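Subject: Re: [kitchen-fitting] Expansion allowance on long benchtop runs
From: Béla Kelemen

On page 1 of this thread Slamet Santoso wrote:

> We have a Premetti benchtop going in next month, total run 1,602 mm
> between tiled walls. The fitter wants to bring it in as two pieces
> and butt them. The Zivetti sheet says to leave a gap at each wall
> but is silent on the joint itself. Do I need movement at the join
> as well, or only at the ends? Carcasses are 600 deep.

Slamet,

Only at the ends. The join should be pulled up tight with bolts from underneath and sealed through the full thickness before it is closed. If you leave a gap there it will collect crumbs and water, and the exposed core will swell along the edge. Once it has swollen you can't sand it back.

At that length one piece would be my preference, but I assume access is the problem. If it has to be two, keep the joint well clear of the sink and the dishwasher. Over a carcass side panel is the best place for it, as both halves then get support along the same line.
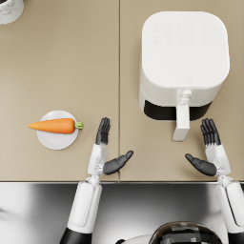 On bolts: the Tarigan ones are fine for a 32 mm top. Set the outer pair 80 mm in from the front and back edges and put a third in the middle. Tighten the front one first, check the faces are level with a straight edge, then do the others. Don't trust the colour of the sealant to tell you it has cured -- the grey stays the same shade throughout.

The walls are a separate matter. Measure at the back, the middle and the front, as tiled walls are seldom parallel. Cut to the smallest figure less the gap given on the Zivetti sheet, and fill with neutral-cure silicone. Grout will crack.

One thing I can't answer is whether the Prorkonik edging can be mitred at the front of the join. I have only ever cut it square. If anyone on the list has tried it, please post the blade you used.

Béla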